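March 2019

Day given over to the back bedroom. I had allowed the morning for it and used the whole day, stopping twice to eat and once to sign for the Kuster delivery, which was short by one shelf bracket. I have written to them.

Started with the bed, as it is the only flat surface in the room big enough to sort on. Stripped it, turned the mattress head to foot, and put the sage-green sheet on. It has a seam down the middle. The seam annoyed me when I bought it and it annoys me less now that I use it as a datum: with the seam on the centre line of the mattress, the overhang on the two long sides comes out equal, and there is no need to walk round tugging at corners. I got it to within a finger's width at the foot. At the head it pulls towards the wall by a little more, and I left it.

The headboard had dust in every one of its vertical channels. The upholstery brush on the vacuum cleaner is too wide to get into them. The crevice tool fits but skips over the stitching, so the method I settled on was the crevice tool held at a slant and drawn downwards, one channel per stroke, then a barely damp cloth over a wooden spoon handle for what was left. Grey fabric hides dust well and shows water marks badly, so the cloth was wrung out twice. The pale wooden frame round it wanted only a dry wipe. There is a knock on the lower rail that I had forgotten, from when Amr Lahlou and I brought it up the stairs in December with the legs still on.

Then the walls. The scuffs on the white are of two sorts. The grey ones are rubber or shoe and come away with a melamine sponge used lightly. The others are dents with a shine on them where something hard has dragged, and the sponge does nothing for those except enlarge the shine. I did a test patch behind the door and stopped there. The paint is the Brukico matt and it will not take rubbing. Touching in would leave a visible edge in raking light, so either the full wall is done or none of it. None of it, for now. Noura Hourani thinks I am the only person who looks at that wall in raking light. She may be right, but I am the one who has to lie there in the morning and see it.

Measured for the shelf while I was at it. Wall to the nearest obstruction is 913 mm. The Gredeo shelf is supplied at 700 mm, so it goes in with room on either side, and I can put the fixings into the studs if I shift it left. I had wanted the longer one. On paper it would fit with a few millimetres to spare, but the wall is not straight, and I would have ended up scribing the end to it.

By early afternoon the far corner of the bed had become the sorting area, with the cardboard stacked against the wall beside it.

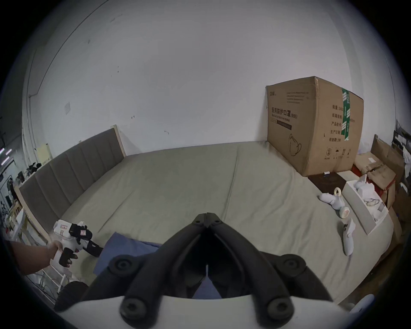

Page last changed: 20:14, one correction to measurements

The mask carton is the biggest single item in the room and I have gone back and forth on it. The printing gives a two-year validity, so whatever goes in it, the box itself ought to be marked over before it leaves the house, or somebody will take it for what it says on the side. It is good board and holds its shape. I have it down for spare bedding, with a label in large letters on the front, and it can go on the bottom of the dark shelving unit if the lowest shelf comes out. If the shelf will not come out, the carton goes on the landing and we walk round it.

The two VR controllers are to go back in the white box with the other white parts. I dislike storing them with anything hard on top, and the ring on the one is the part I would expect to go first, so they should lie flat with a fold of cloth between them. The clear lenses, or glasses, whichever one calls them, need a cloth of their own. They had been in the open box with no cover over them. I used an old cotton handkerchief, washed without softener, as softener leaves a film on anything optical. I should have liked a proper lid for the box. The one I tried came from an Orkness storage set and is too narrow by the thickness of its own rim.

The dark brown tray is useful and has no fixed place. It is square, and the label in it belongs to something, so label and tray stay together until I find out what. My rule for the day was that a thing with no place goes to the landing, and a thing with no identity stays in the tray. By the end the rule had produced a good deal on the landing and very little in the tray, which I take as a fair result.

Blue fabric next. I folded it in thirds lengthways and then in half twice, which gives a bundle the depth of the drawer. Folding it in quarters gives a neater edge but stands too high, and the drawer above catches. Meinrad Baumgartner rolls everything and claims it saves space. I tried his method on the towels last year and measured the drawer before and after: no difference, and the rolls unwound whenever the drawer was shut hard.

The stack of brown cardboard took the longest to deal with, out of proportion to its worth. Sorted it by whether I would ever send anything in it. Boxes with sound corners and a full set of flaps were kept and flattened, tape slit along the joint with the short knife. Boxes with one flap gone, or a crushed edge, went for recycling. Loose packaging was pressed into the largest of the poor boxes to be carried down in one go. I kept more than I should have. Amanuel Birhane is moving in the spring and has asked for any that will take books, so the small stout ones are set aside for him, tied with string. A large box of books cannot be lifted by anybody and he will find that out if he is given the choice.

Vacuumed last, under the bed first, then outwards to the door. The long tube reaches to the centre line from either side and no further, so the bed has to be done from both. Found a curtain hook and the missing foot from the bedside lamp. The foot has been glued back and is under a tin of tomatoes for the night.

Paid Valdir Bragança 192 for the carpentry on the landing cupboard, which closes the account. His hinges are true and the doors meet. The left-hand door needs an extra push at the bottom in damp weather, and he offered to plane it. I have asked him to wait until the heating has been off for a month, as there is no sense taking wood off a door that may shrink by itself.

Outstanding: bracket from Kuster; fix the Gredeo shelf; try the lowest shelf of the dark unit with the rubber mallet; label for the carton; find a lid. Lamp foot to be checked in the morning before any weight goes on it.

Bed by eleven. Slept in the front room, as I had not yet carried the boxes down.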